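Home | Guides | Kitchen | Downloads | Contact

Filed under: Fermenting at home, Set-up guides

Flumby Yogurt Starter Guide, Section 5: Your First Batch

Your first homemade batch is a treat, and it takes very little work! Wash your hands and everything the milk will touch, then get going.

1. Heat 500 ml of whole milk to 180°F, stirring so it doesn't catch on the bottom.

2. Let it cool to 110°F. Don't rush this one. Milk that's too hot will kill the culture. 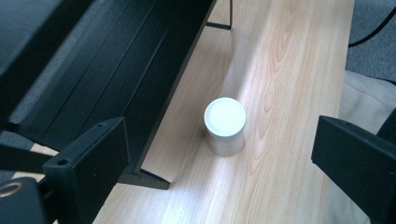 3. Stir two spoonfuls of starter into a little of the warm milk until smooth, then mix it back into the rest.

4. Cover and keep warm for eight hours. Longer gives you more tang (Teodor Sandu, who tested our recipes, likes it really sharp).

5. Chill overnight before you taste. It thickens up beautifully.

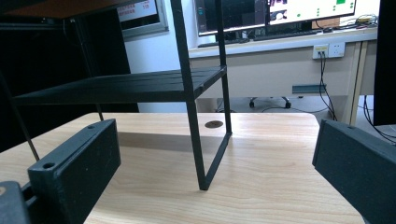 Black metal shelf rack on a wooden table.

CAUTION: Throw out any batch with pink streaks, mold or a bad smell. Do not taste it.

NOTE: In July a warm kitchen can speed things up, so start checking after 5 hours. Save a few spoonfuls for your next batch and use them within 72 hours.

Related guides
Section 6: Straining for Thick Yogurt
Fruit and Honey Mix-ins
Fixing a Runny Batch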